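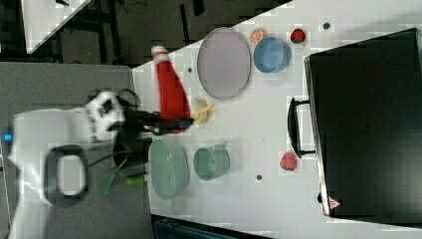 Start Forum Neue Beiträge Suche Anmelden

Tag der offenen Tür bei Mullport, wer war noch da?

ranzow_k
So, grad zurück, schreib das schnell runter bevor ich die Hälfte vergesse. War ab mittags bei Mullport in der Halle, offener Tag, kein Eintritt, Parken Katastrophe. Vorne die üblichen Stände, Dutesach mit Fördertechnik, hinten links eine Zelle mit einem großen Comau hinterm Zaun, lief aber nicht als ich da war. Und dann der Tisch mit dem weißen Arm und dem Spielzeuggeschirr, da standen die meisten Leute. Ich auch, fast 20 Minuten am Stück.
Aufgabe war Tisch abräumen. Obst auf die Teller, Teller und Becher sortieren. Klingt nach Kindergarten, ist es aber nicht. Vorgeführt hat Frau Nadar (Bindu Nadar, stand auf dem Schild), sehr angenehm, hat auch blöde Fragen beantwortet. Meine zum Beispiel.
Wer war noch da? Eindrücke?

pneumatikus
War vormittags da. Fand den Tisch ehrlich gesagt schwach. Spielzeugbanane, Spielzeugpfirsich, Erdbeere. Was soll ich damit im Betrieb? Bei uns kommen Gussteile, ölig, scharfkantig, 6 Kilo das Stück. Da hilft mir keine Banane.
Der Comau lief vormittags übrigens. Palettieren, sauber, schnell, langweilig. So will ich das haben.

ranzow_k
@pneumatikus das vergleicht man doch gar nicht. Palettieren ist feste Position, immer dasselbe. Auf dem Tisch lag alles kreuz und quer, der Becher auf der Seite, die Flasche auch, Banane direkt daneben. Und das war kein Teachen von Punkten, hab extra gefragt.

hallenlicht
die Flasche! die war bei uns auch das Drama. lag auf der Seite, rot, glänzend, weißer Deckel. erster Versuch weggerollt, zweiter auch, beim dritten hat ers gehabt. applaus wie im Zirkus

pneumatikus
Drei Versuche. Danke, mehr muss ich nicht wissen.

gsotelo
Hallo zusammen, Gladys Sotelo, ich mache bei uns die Instandhaltung und war mit zwei Azubis dort. Die fanden den Tisch mit Abstand am besten, den Rest haben sie mitgenommen wegen der Bratwurst.
Zur Flasche: bei unserem Durchgang ist er von der Seite drangegangen, Finger fast parallel zur Tischplatte. Ging beim ersten Mal. Danach die Banane, die lag dicht dran, da hat er gezögert, rauf, runter, nochmal rauf. Genommen, aber an der Spitze, hing schief im Greifer. Auf dem lila Teller ist sie trotzdem gelandet.
Was mich gestört hat: Kabel am Handgelenk. Die hängen da in Schlaufen runter. Auf einer Messe egal, in der Fertigung bleibt man damit irgendwo hängen und dann steht die Kiste. Hab ich dort auch gesagt, Antwort war sinngemäß "wissen wir".

ranzow_k
Stimmt, Kabel hab ich auch gesehen. Fand ich jetzt nicht so tragisch, da kommt man mit Schlauchpaket und Klett weit.

gsotelo
Klett, naja. Komm mal bei uns vorbei :)

y_huaranga
Kurz was zum Becher weil noch keiner. Der grüne, liegend, Öffnung Richtung Teller, Henkel oben. Ich hab gewettet er packt den Henkel. Hat er nicht, ist mit einem Finger in die Öffnung rein und hat am Rand geklemmt. Aufgestellt hat er ihn dann nicht, nur umgelegt. Frau Nadar meinte, Aufstellen wäre in den Daten kaum drin. 200 Durchgänge hätten sie von dem Tisch, mehr nicht.
Fand ich wenig bzw. fand ich dafür viel was schon ging. Je nachdem wie man draufschaut.
Gruß, Yesenia

pneumatikus
200 Durchgänge für einen Tisch. Und wenn ich einen anderen Tisch habe? Nochmal 200? Wer macht das, meine Nachtschicht?

hallenlicht
jemand hat genau das gefragt, großer Herr neben mir, Ramasamy glaub ich, kam von Gounder. antwort: anderer Tisch geht meistens, andere Höhe eher nicht. dann hat er gefragt was passiert wenn man die Teller vertauscht. haben sie gemacht!! mintgrün nach hinten, lila nach vorn, und dann war erstmal Pause beim Arm. irgendwann ist er losgefahren und hat die Orangenscheibe auf den richtigen gelegt. oder zufällig, keine Ahnung

g_ramasamy
Gopinath Ramasamy hier, bin der große Herr ;) Zufall war es nicht, wir haben es 5 mal gemacht, viermal richtig. Einmal lag die Scheibe daneben auf dem Tisch. Für mich ok für eine Vorführung. Einkaufen würde ich es so nicht.
Korrektur noch: bei der Höhe hat sie gesagt, haben wir nicht probiert. Nicht dass es nicht geht.

ranzow_k
Danke, das ist doch mal ne Zahl.
@pneumatikus du hast schon recht, dass das mit Guss nix zu tun hat. Aber ich hab bei uns die Nacharbeit im Kopf, Kleinteile aus der Kiste auf Tabletts, jedes Mal andere Lage, macht momentan jemand von Hand und keiner will es machen. Da hätte ich lieber was das viermal von fünf trifft und beim fünften Mal stehen bleibt, als gar nichts.

pneumatikus
Bleibt es denn stehen? Das ist die Frage. Bei hallenlicht hat er die Flasche zweimal durch die Gegend geschubst. Der merkt nicht dass er daneben ist, der macht einfach weiter.

gsotelo
Da muss ich pneumatikus zustimmen. Nach Greifkraft-Rückmeldung hab ich gefragt, da wurde es etwas schwammig. Zu Schutzzaun und Abstand kam auch nicht viel, stand halt jemand mit Taster daneben.

fhenriquez
Hat jemand die Unterlagen mitgenommen? Bin zu spät gekommen, um vier war schon Abbau. Ich bräuchte nur die Traglast und die Reichweite vom Arm. Am Comau-Stand war auch keiner mehr.
Florencia

y_huaranga
Gab nur einen Flyer, da steht nix drin außer der Adresse. Mail an Mullport, die wollten im Mai sowieso nochmal einen Termin machen, kleiner, mit eigenen Teilen zum Mitbringen. Anmeldung über die Seite.

fhenriquez
Eigene Teile ist gut, danke! Schreib denen gleich.

ranzow_k
Mai bin ich dabei, bring eine Kiste Kleinteile mit. @pneumatikus bring einen Guss mit, dann sehen wir ja

pneumatikus
Mach ich. Aber ungeputzt.

Ähnliche Themen
Schlauchpaket am Handgelenk, Klett oder Schelle?
Dutesach Rollenbahn quietscht nach Umbau
Greifer für liegende Flaschen gesucht
Comau gebraucht, worauf achten
Nacharbeit Kleinteile, wer hat automatisiert?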